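Lokness Home Hoop: a proper review after a long summer of shooting

Sat 20 August

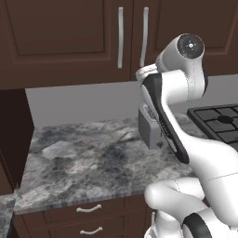
I've wanted a decent hoop at home since I gave up playing in the Drodevley winter league, and after a few months with the Lokness I'm still sneaking out for ten minutes before work. It's the free-standing one with the base you fill with water or sand, and I love it!

Putting it together took an afternoon and 37 bolts, all in one bag with no labels (my only real grumble with the kit). You'll want a second person when you lift the backboard on, and a proper socket set, as the little spanner in the box is hopeless. I filled the base with sand. My neighbour went for water in his and says it creeps across the drive whenever anyone dunks on the low setting.

The rim is the best bit. It has a sprung hinge that gives a little and comes straight back, so a soft shot gets the sort of friendly bounce you'd hope for indoors. Bank shots work too, which they never did on my old Kingi, where the ball just died on the plastic and dropped at your feet. I've been keeping a tally in a notebook and I'm past 3,000 free throws now. My best run is still embarrassing, but the net hasn't frayed and the rim is dead level.

Height is changed with a handle at the back. It goes down low enough for my youngest and up to full height for me, and it's smooth as long as you keep a drop of oil on it. The padding round the pole is thin, mind, and I've already taped one corner back down.

I did try the Draline at a friend's house before buying. Nice clear backboard, but it shook for ages after every miss, and the ball return kept flinging things into the hedge.

Mine lives outside all year, so I'll add a note in December about rust. For now it's 60 shots every morning, left hand included, and I'd buy it again tomorrow. Spare nets come in packs of 2, so order them with the hoop and save yourself the postage.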